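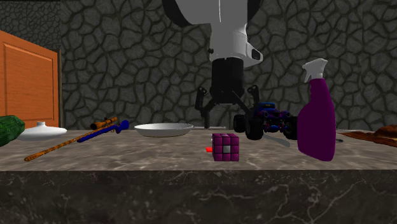

A reader wrote to us in March that her dishwasher already does a chore without help, so why are we so gloomy about the rest? Fair point. A dishwasher is a box, though, and somebody still has to load it.

Can a robot clear my kitchen counter yet?
In simulation, sometimes. A spray bottle, a knife, a toy truck and a shallow bowl each want a different grip, and a two-fingered hand has to find all of them.

Enditz says its arm can tidy. Can it?
We asked for the full log. Of 156 simulated runs, 142 were marked "complete." Complete meant one object moved. We asked about whole counters and were sent a brochure.

Do simulated results carry over to a real home?
Less than the sales pages suggest. Simulated marble doesn't get sticky unless somebody programs it to.

What about shop floors?
Better, if the same part arrives in the same spot. Masura sells arms for that and makes no claims about kitchens, which we appreciate.

Should I put down a deposit on the Plener home unit?
We wouldn't. The delivery date has moved five times.

Will you update this page?
Yes, when there is something to report. Last change: 1 November 2023.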